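Teaching a Robot Arm to Make Coffee by Remote Control
Project report, Asmaa Shawky and Danish Ghauri
Robotics module, Bovedbridge

Why coffee?
We wanted a household job that everyone in our group knew by heart, and a pod coffee maker won the vote easily. It has a lid to open, a pod to drop in and a lid to close again, so one cup is really a whole chain of small jobs! We split it up and started with the lid.

How we recorded
One of us drove the arm with the Prultholm hand controller while the other kept the log and called out starts and stops. Each demonstration began with the gripper over the machine. The coffee maker stayed on the side table by the couch, with the jar of ground coffee and the pods to its right, so the model would have to cope with a bit of ordinary clutter.
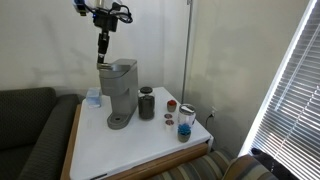 Driving was much harder than we expected (Danish compared it to threading a needle in oven gloves). Depth was the big problem. We both kept coming down too far back on the lid, and it took a good few evenings before our hands stopped overcorrecting. Asmaa found that slowing down for the last bit of the approach helped enormously, and after that we both drove that way.

What we collected
We recorded 356 demonstrations and threw out 60, mostly for jerky driving or a bumped machine. The rest went into training. We kept the ones with a small miss followed by a recovery, as our supervisor at Edness had suggested, and we are very glad we did.

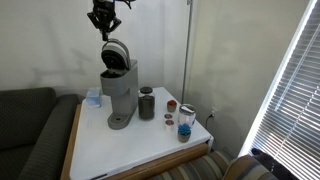

Figure 2. Gripper above the coffee maker with the lid raised.

Next steps
Pods come next, and they worry us a little. They are small, and a pod lying flat needs a different grasp from one standing up. We would also like to record in the mornings as well as the afternoons, when the light through the blinds falls differently on the wall. The log sheets and our driving notes are in the Bangera folder for next year's group.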